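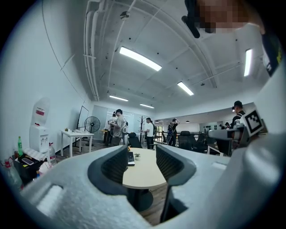
Nhyira Ofori asked me before this session whether the planner or the pose tracking was to blame, and said she'd put her money on the tracking. I'd put mine there too, but I can't prove it yet, so go easy on me in question time.

Slide 2. What Casow does. It takes demos from a hand-held gripper with a square marker on the mount, works out where the gripper was, and passes a path to the planner. Say that slowly. Pause.

Slide 3. The numbers. 1,017 demos recorded in May. The tracker lost its pose in 274 of them. The vendor's dashboard coloured those green anyway – show the screenshot.

Slide 4. Why I don't trust the fix. The Merkthorpe patch fills the gaps by smoothing. Smooth is not the same as right. We replayed six smoothed paths on the arm and two ended up roughly a finger's width off. Six is a tiny sample, so say so before someone else does.

Slide 5. Wide lens. Straight beams come out bent near the edges and the calibration has to undo that. Ask who has rechecked theirs since it was first set up. Wait for hands.

Slide 6. What I'd want before paying for a licence: raw poses kept beside the smoothed ones, and a log line for every dropout. Skip the Addo comparison if we're behind.

Leave the last plot up during questions.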